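Besuch beim Verfassungsgericht in Zandumitz: Bericht vom Tag der offenen Tür

Veröffentlicht am 14. September 2025
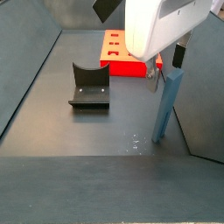 Das Verfassungsgericht in Zandumitz hat seine Räume für die Öffentlichkeit geöffnet. Nach Angaben der Gerichtsverwaltung wurden 887 Besucherinnen und Besucher gezählt. Die Delegation des Rechtsforums Tornen nahm an der Vormittagsführung teil.

Im großen Sitzungssaal, der 200 Plätze umfasst, erläuterten Mitglieder der Geschäftsstelle den Gang eines Normenkontrollverfahrens - von der Zulässigkeitsprüfung bis zur Verkündung. Als Beispiel diente das Verfahren zum Versammlungsgesetz der Provinz Plunport, dessen Anmeldepflicht für Kundgebungen mit mehr als 400 Teilnehmenden angegriffen wird. Zum Stand der Beratungen äußerte sich das Gericht erwartungsgemäß nicht.

Anschließend wurde das Archiv besichtigt. Dort lagern 2795 Verfahrensakten, darunter die Unterlagen zur Beschwerde der Gemeinde Acuña gegen die Neuordnung der Wahlkreise. Einsicht in die älteren Bestände ist auf schriftlichen Antrag möglich.

Die Fragerunde fiel mit zwanzig Minuten knapp aus. Das Rechtsforum Tornen hat angeregt, sie im kommenden Jahr zu verlängern.

Teilen 14 | Kommentare (3)

Diese Website verwendet Cookies. Einstellungen | Akzeptieren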